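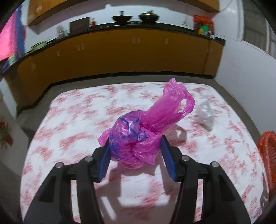 How does a robot learn to pick things up?

When you were very small, you did not know how to hold a spoon. You watched other people, you tried, you dropped it many times. Now you do it without thinking. A robot has to learn also, and for this it needs examples.

My name is Tekle Tefera and I work on a project called Tufa. We collect examples for robots that will help in the kitchen.

In our work a person takes a special tool in the hand. The tool has two fingers that open and close, the same kind as a robot has. On the tool there is a camera. The person does a small job with it, for example takes hold of a plastic bag on a table, and the camera records everything. One job, from start to end, is one example.

A cup is quite easy, for its shape stays the same. A plastic bag is harder. It folds and shines, and when you squeeze it, it becomes a different shape! You can see through some bags, too, and then the computer must find out what is bag and what is table. So for bags we ask for 300 examples, and for cups only 80.

Why so many? Imagine you have seen only one dog in your life, and it was brown. You could believe that all dogs are brown. A computer can make the same mistake. So we change things - another bag, another kitchen, another place on the table.

Afterwards the examples go into a computer program. The program looks at each picture and tries to guess how the fingers should move next. Then it compares its guess with what the person did. If the guess was wrong, the program changes itself a little and tries again.

Try it at home

Put a sock on the table and pick it up with kitchen tongs. Do it 4 times, and each time let the sock fall in a new shape. Did you hold it in the same place every time?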